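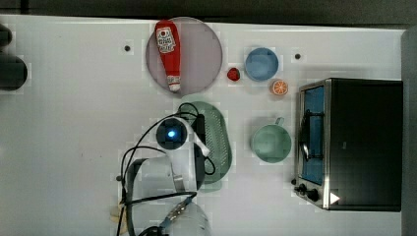

Play food and kitchen things on the white table, ready to be sorted.

How to set up a kitchen sorting table for young children

By Mbali Modise

You don't need much for this. At the Fudalstead playgroup we use real kitchenware mixed with toy fruit, and a session lasts 40 minutes with tidying up.

1. Clear and wipe a table. A plain white top makes small pieces easy to find.

2. Put out a large plate, a bowl, a mug and a colander. Different colours help – ours are pink, light blue and two pale greens.

3. Add the food. Start with a strawberry and an orange slice, and leave space between them.

4. Add one grocery item, such as a ketchup bottle. Lay it on the plate and let the children decide where it should go.

5. If a toaster oven shares the table, unplug it and keep it to one side.

6. Ask for one thing at a time: fruit in the bowl, then fruit in the colander. Older children can give the instructions themselves.

Up to 4 children can share a table. Wash toy food in warm soapy water afterwards and dry it before it goes back in the box.

538 shares | 4 comments

Related
Storing play food in a small cupboard
Washing-up games for the Bemley under-fives
A shopping list game with paper bags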